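Foltstead power board, white
Reviewed by Ayanda Visser, 2021-11-11

Bought in July for $20 to replace an old board that had gone yellow. It sits on top of the covered stool next to the fan and runs the phone charger plus one other thing. The switch is big enough to find in the dark. Plugs go in firmly and need a decent tug to come out. My only gripe is the spacing, as a bulky adapter crowds the outlet beside it.
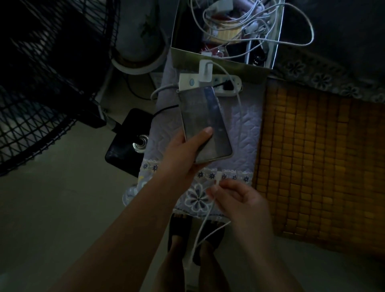
White power board on the quilted cover, phone cable in hand, spare chargers in the box behind.

Four stars. Would buy again.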